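Moving my notes out of one giant repository

2021-06-10
3 comments | 12 shares

I finally split up the repository I had been using for everything since college. It held my dotfiles, two small websites, a folder of scripts for work, and all of my plain text notes. There were 441 files in the notes folder alone. Every time I wanted to look at the history of one script I had to scroll past a long run of commits that all said "notes".

I had put it off since November. The part I was worried about was keeping the history. Copying the folders into new repositories and starting over would have been quick, but I look at old versions of the notes more often than I expected to when I started, and I wanted those to come along.

What I did

I made a fresh clone first and worked only in that. The original stayed untouched on my desktop and on a backup drive. Then I ran git filter-repo with the path option, once per folder, each time on its own fresh clone. It ran fast. The old repository had a little over 2,000 commits and the notes ended up with 171 of them, which was fewer than I would have guessed. The rest were mostly the Jikcombe site, where I used to commit after every change to the stylesheet.

One thing to watch for: filter-repo removes the "origin" remote when it finishes. That is on purpose, so you don't push the rewritten history over the old one by accident. I had forgotten this and spent a while wondering why my push failed. You add the new remote by hand:

git remote add origin (your new address)
git push -u origin main

The other thing is renamed folders. My notes lived in "txt" for the first couple of years and then in "notes". If you only pass the current name, everything from before the rename is gone. I caught it when the oldest commit in the new repository was too recent. I threw that clone away and ran it again with both paths, and then it was fine.

Large files

While I was in there I looked for big files. I found a 200 MB database dump from the Ostitz project that I had deleted years ago, and it was still sitting in the history of the scripts folder. I stripped it out with the option that drops anything over a given size. Cloning the scripts repository takes a few seconds now.

I don't keep photos in git anymore. They go in a plain synced folder, and the notes only mention the file name.

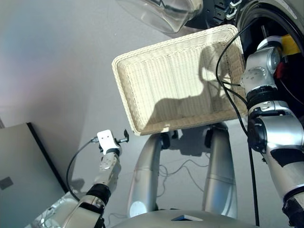 What I would do differently

I would write down the old folder names before starting. "git log --follow" helps for a single file but I don't know a good way to get the full list for a whole tree, so I ended up reading through the log.

I would also pick the new names ahead of time. I called the scripts repository "hotden" after the old server, and I already regret it, as the Hotden machine was shut down last year and the name tells me nothing. Renaming it means updating the remote on three computers. I will probably get to it this weekend.

The old repository is set to read-only. I plan to leave it there until the end of the year and then delete it.

3 comments | Share this post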